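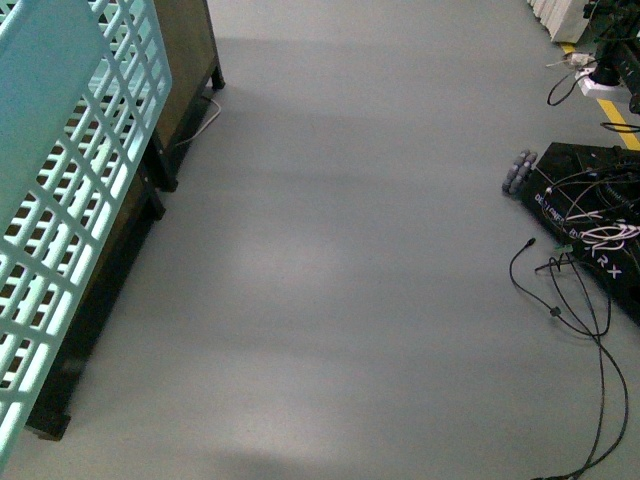

Grauer Boden, links ein mintfarbenes Gitter

Single selbst veröffentlichen – Kurzanleitung für kleine Labels

Weil die Frage nach dem Bridudik-Release wieder dreimal im Postfach lag. Schnell runtergeschrieben, Stand August.

1. Master fertig machen
WAV, 24 Bit, keine MP3. Kein Limiter bis zum Anschlag, klingt nach dem Umwandeln matschig. Timo Hinrichs hat unseres gemacht, zwei Durchgänge, dann Schluss.

2. Rechte klären, und zwar VOR dem Upload
Wer hat geschrieben, wer hat produziert, wer kriegt was. Schriftlich. Eine Mail reicht fürs Erste, Split Sheet ist besser. Bei "Hidura" standen Kai Seidel und Ermanno Santoro beide mit 50 % drin, plus Elfriede Ostermann für den Text mit 10. Geht natürlich nicht auf. Hat uns zwei Wochen gekostet.

3. ISRC
Pro Aufnahme ein Code. Radio Edit = eigene Aufnahme = eigener Code. Gleich in eine Tabele eintragen, sonst sucht man ewig.

4. Cover
Quadratisch, 3000 mal 3000 Pixel. Keine Webadressen drauf, keine Preise, keine Logos von Streamingdiensten. Künstlername exakt wie in den Metadaten. Bei Þórarinsdóttir heißt das: Sonderzeichen überall oder nirgends.
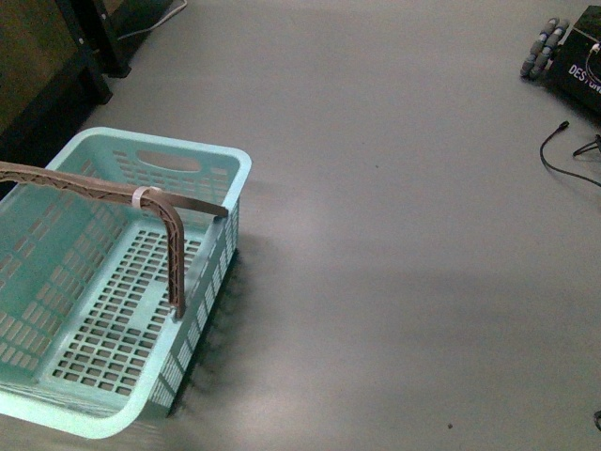
Sonst gibt es schnell zwei Künstlerprofile und die Streams verteilen sich. Bei uns lagen 1134 auf dem richtigen und 447 auf dem falschen. Zusammenlegen ging, aber nur über den Support vom Vertrieb.

5. Termin
Freitag. Mindestens vier Wochen Vorlauf, für Playlist-Vorschläge lieber mehr. Pressetext und Fotos müssen da schon liegen.

6. Hochladen
Alles nochmal laut vorlesen, Titel, Feature, Komponisten. Danach Finger weg – jede Änderung kann eine neue Prüfung auslösen.

7. Anmelden
Werk bei der GEMA, Aufnahme bei der GVL. Sind zwei verschiedene Sachen, wird gern verwechslt.

Vorlage fürs Split Sheet schick ich auf Anfrage. Teil 2 (Vinyl) kommt, wenn Coner durch ist.

Benedikt Ackermann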